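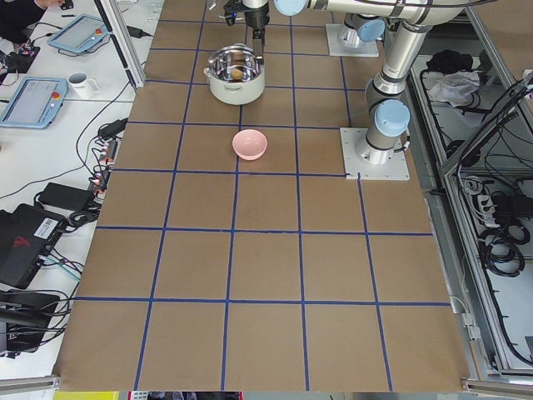 December 16, 2021
Bench notes, Flameo / Clumham table. Entry by Raíssa Camargo, with Natanael on the pendants.

Continuing the taped-grid method. Object starts are drawn by cell instead of being left to whoever resets the table. Natanael pulls a cell from the list, calls it out, I place the pot and then the bowl, and we log both cells before either arm moves. Until now our start positions bunched up in front of the person doing the reset. In-ho plotted the May set and the bunching was plain to see.

Task is pot to bowl, small item, pink bowl as target. The far arm does the pick. The side arm is powered but stays parked unless the list says otherwise.

Total in the set with today's included: 364 episodes. Today's share is 90, split into blocks of 30, with a break between blocks so the person driving doesn't get sloppy.

Notes while running:

The pot is still the hard part. If the item ends up against the wall, the fingers have to come down close to the metal and the wrist angle matters much more than it did with the open tray. Going straight down from above the rim is the most repeatable approach. Coming in at a slant looks faster on the pendant but the rim gets in the way on the retreat. I have asked everyone to use the straight approach for demonstrations and to mark any slanted one in the comment column -- do not delete them, Silvana wants them kept as a separate group.

The shiny inside of the pot is bad for the depth estimate. The Jurania script returns holes along the wall, and the item gets merged with its own reflection. For now the learned policy gets color only. Depth is still recorded so we can go back to it.

Cell naming: columns lettered, rows numbered from the far edge. In-ho had been numbering from the near edge. His files from before today need the row index flipped, and I left a note in the Cordeiro folder saying which ones. Please check the header before merging anything.

An object counts as being in a cell if its center is inside the tape. A pot handle over the line is fine. We argued about this and I am writing it down so we stop.

Comparison to the old resets: Silvana trained on equal-sized subsets, one from the free placement data and one from the grid data, same settings. The grid one did better on the far rows and no differently near the middle. That fits what we expected, but it is only 2 seeds and I would not put it on a slide yet.

To do:
Retape the paper where it curls by the rail, near the bottom left.
Anselmo to add a cell field to the logger so we stop typing it by hand.
More seeds for the comparison (Silvana).
Try the pot with a matte liner and see what depth does.
Far corner cells: check reach with the gripper vertical before the next list is drawn.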